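**Henna over old box dye -- how long did you wait?**

**marrowfat_jo** wrote:

So I've been coloring my hair out of a box since college and I'm finally fed up with the itching. Two days of scratching every single time, plus a pink line along my forehead that I have to hide with bangs. My plan is to switch over to pure henna and indigo for a dark brown.
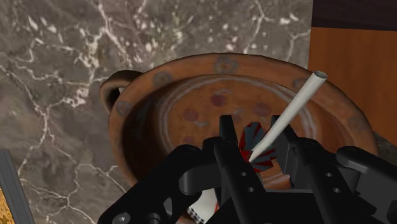
The last box job was in January and I've got maybe an inch and a half of roots now, mostly mousy with a lot of gray at the temples. Everyone says something different about waiting. My cousin says go right ahead, the lady at the beauty supply in Clendby told me never ever put henna on dyed hair, and the Pireo packet just says "allow adequate time," thanks for nothing! What did you all do?

---

**tuesdaycurls** wrote:

I waited six weeks and it was fine. The scary stories come from the old "compound" hennas that had metal salts mixed in. Those plus peroxide can get hot and wreck your hair. If your packet lists plants and nothing else, you're in much better shape.

Do a strand test though. Pull the hair out of your brush for a week, tape it in a little bundle, and henna that first.

---

**oldbay_linda** wrote:

Seconding the strand test, and use hair from more than one spot if you can. My temples take color completely differently from the back. On me the gray came out bright copper the first time -- I looked like a traffic cone for two days until it darkened.

Are you doing one step or two? For dark brown over gray you pretty much have to do two.

---

**marrowfat_jo** wrote:

What's two step?? I was going to mix it all up together and sit under a shower cap with a movie.

---

**oldbay_linda** wrote:

Henna first by itself, rinse it, then indigo. If you mix them in one bowl you'll get brown, but stubborn gray tends to fade back to orange after a few washes. It's a long day. I start after breakfast and I'm rinsing the second round when it's time to make dinner.

---

**kettlecorn77** wrote:

Gonna disagree with Linda here. I've done one step for years on hair that's half gray and it holds great. The trick is you let the henna sit overnight with something a bit acidic (I use apple juice) and then add the indigo right before you put it on. Indigo dies fast once it's wet. If people are getting orange, I'd bet they mixed both the night before.

Two step on already dyed ends is also how you end up with black hair. Ask me how I know!

---

**oldbay_linda** wrote:

I don't mix both the night before, thank you. I've been at this since before they sold it at the grocery store. Gray hair isn't all the same, kettlecorn. Mine is coarse as a broom and one step slides right off it.

But I agree about the ends. Roots only, Jo. Leave the old dyed part alone until you see how the new stuff matches.

---

**dry_ends_dana** wrote:

Different take -- why not go to a plant-based permanent from a box instead? I use the Essien one in dark chestnut. It's ammonia free, takes half an hour, and I don't have to clean green mud out of the tub. Covers my gray nicely, and it doesn't smell like a barn.

---

**tuesdaycurls** wrote:

Dana, check the back of the box. "Ammonia free" doesn't mean it has no PPD or one of its relatives, and if Jo is itching for two days every time, that could be a real allergy. Those can get worse each time. Jo, please see a doctor or ask about a patch test before you put ANY permanent dye on again, natural looking label or not.

---

**dry_ends_dana** wrote:

Okay, just went and looked and it does have one of those in it, pretty far down the list. I've never had a problem with it, but fair point. I still think people get snobby about boxes on here.

---

**kettlecorn77** wrote:

This thread from a couple years back has 2,406 views and it's the same argument, lol. Somebody in there did two step with photos at every stage. Search "Plernthorpe brown," that was the name of the recipe. Good stuff on amounts for shoulder length hair too.

---

**marrowfat_jo** wrote:

Found it, thank you! I read all 164 replies with my coffee, and now I'm more confused but in a happy way.

And yes, I called my doctor's office about the itching. They're going to send me for a patch test, so no boxes till then. The nurse said to mention the henna and indigo too, in case plants bother me. Meanwhile I've started saving hair from my brush, which my husband finds disgusting.

---

**oldbay_linda** wrote:

Good girl. Put a little of the paste inside your elbow as well and leave it a couple of days before you do your head. And buy old towels at the thrift store. You'll never get it out of the good ones.

---

**marrowfat_jo** wrote:

Update, 16 Mar 2019: strand tests are done! One step came out a warm medium brown on the mousy hair and kind of rusty on the gray. Two step came out really dark, almost what my box color used to be. Sorry, kettlecorn, I think Linda wins this one on my temples.

Elbow is fine so far. Patch test appointment isn't for a while yet, so I'm sitting tight with a headband on.

---

**kettlecorn77** wrote:

How long did you leave the one step on? If it was under three hours I demand a recount.

---

**marrowfat_jo** wrote:

...two hours. I'll do another bundle tomorrow.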